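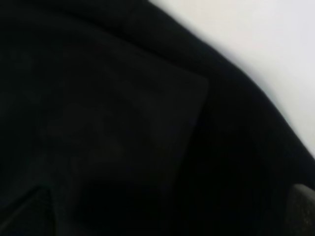

Black cloth against a pale surface.

Home | Reviews | Laundry & Care | Kitchen | About | Contact

Print this page | E-mail this to a friend

Rarden Fabric Shaver: three weeks in

by Isla McAlister
2021-11-05

I own far too many black clothes, and I have a pale gray dog. So I've tried every sticky roller going, plus one of those little combs that ate a hole in my favorite cardigan (still sore about that one!). When my sister said the Rarden was worth a go I was doubtful, but I ordered it anyway – mostly for the pilling on my winter coat.

It's a chunky thing, about the size of a hairbrush, and it sits nicely in the hand. You get 3 blade heights. I started on the highest and stayed there for anything knitted. The middle one is good for sweatshirts, and I've only dared use the lowest on the couch cushions.

The coat came up beautifully. It took me most of a TV show to do the sleeves and the front, and I had to empty the fluff cup twice, but the bobbly bits under the arms are gone and I'd wear it out to dinner again. My old Pomare fleece was harder work. It kept dragging until I laid it flat and pulled it tight with my other hand, and then off it went.

Dog hair is another story. It picks up a little, but the long ones wrap around the blade and you have to stop and pull them out with tweezers. Use a roller first.

Now the grumbles. It's loud, the sort of loud that sends the dog upstairs. The charging cord is silly short. And the lid on the fluff cup pops off if you look at it funny, so do this over a towel. My last one, a Jodar, had a proper twist lid and I miss it.

Battery life is fine. I've charged it twice, and I've been at it nearly every evening – socks, scarves, the throw on my bed, you name it. Spare blades come in the box, which was nice to see.

I'd buy it again, but I'd wait for a sale. Four stars from me, and half of one goes back if they ever fix that lid.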